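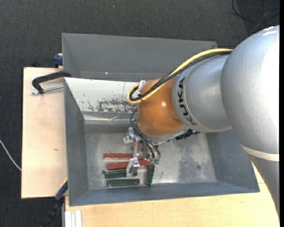 My sister's kids have a toy chest the size of a bathtub, and every time I visit I get asked the same thing, because I'm the one in the family who works near machines: "So when can we buy a robot that picks all this up?" I've been giving a vague answer for years. This month I finally went and pestered some people who would know, and I have a less vague answer, which is "not yet, and the reasons are kind of great."

The person I pestered most was Halima Amadi. We worked together years ago at Plastuvwood, where I was on the packing line and she fixed everything that jammed. (A lot jammed.) She now does robot picking at Cimudell, a small outfit that sets up arms for shops that can't afford a whole automation department. She was kind enough to let me hang around for an afternoon and ask questions in whatever order they fell out of my head.

I showed up with the wrong idea about what would be hard. I figured the arm was the hard part. It's big, it moves, it has all those cables. But arms have been good for a long time! A KUKA will go back to the same spot all day long and never get bored, and if you promise to put your red block in exactly the same place every time, the job was solved before I finished high school.

The trouble starts when you don't promise. Dump a few long blocks in a metal bin and let them land however they like. One lies flat, the next is a little crooked, one is mostly tucked behind something, and another has its end right up against its neighbor. I could clear that bin without looking up from my phone. For the robot, each of those is its own little puzzle, and grabbing one can change the rest.

Halima's way of putting it was that there are really two jobs hiding in "pick it up." You have to find the thing, and then you have to get your fingers around it, and the second one is where her days go. A gripper finger needs somewhere to go. If two blocks are snug together, or a block is right up against the wall of the bin, there's no gap, and you and I would just nudge it with a fingertip and carry on. We do that nudge so fast we don't even count it as a step. Teaching a machine to nudge on purpose, gently, in a useful direction, is a real chunk of work.

Then there's the bin itself. I'd never given one second of thought to the bottom of a bin. Worn metal is shiny in some places and dull in others, and a camera can take a bright streak for an edge or lose a dark part against a dark patch. She has strong opinions on bin paint now. I asked if she could just line the thing with something matte and she gave me a look, and then explained that customers have the bins they have. A shop with 315 of them isn't going to replace the lot to please a robot.

That got me onto the shop-floor question, which I care about more than the toy chest, if I'm being fair. Could the machine have done my old job? Some of it, yes. My line was parts coming out of a tote and going into a box, 2,000 on a busy shift, and they were all the same part. Halima thinks that's the sort of work an arm can take on pretty comfortably today, provided a person stays close by for the odd tangle. The part of my job it couldn't touch was everything in between: spotting that a tote had been mislabeled, peeling off tape, noticing the box was damp, going to find Gary's replacement when the pallet jack vanished again.

And a house is ALL in between. A playroom floor has a sock in it, half a puzzle, a plastic horse, a cracker. Nothing is the same part twice. She told me about a home tidying project called Haruna that she followed back in February, where the goal was nine household objects, chosen ahead of time, on a clear floor. Nine! My nephew can put nine objects on a clear floor in the time it takes me to say "please don't."

I don't want to sound gloomy about it, though. I came home pretty cheered up. There's a fellow down the hall from her working on a gripper he calls Gandach, with softer fingertips that give a little when they touch something, and he let me squeeze it. It felt like a pencil eraser. He thinks the soft tips will help with the snug-against-the-wall problem, and Halima thinks they'll wear out in a week, and they've got a lunch riding on it.

I asked them both what chore they'd hand over first at home. He said unloading the dishwasher – just the plates, he'd keep the silverware. She said matching socks, then took it back, then said she'd be happy with a machine that could get the last thing out of the bottom of a deep freezer without her having to fold herself in half.

As for my sister, I told her she's got two perfectly good pickers at home already and they work for popsicles. She has asked me to stop helping. I'm back at Cimudell next month to find out who's buying lunch, so if you've got questions for Halima, leave them in the comments and I'll bring the list.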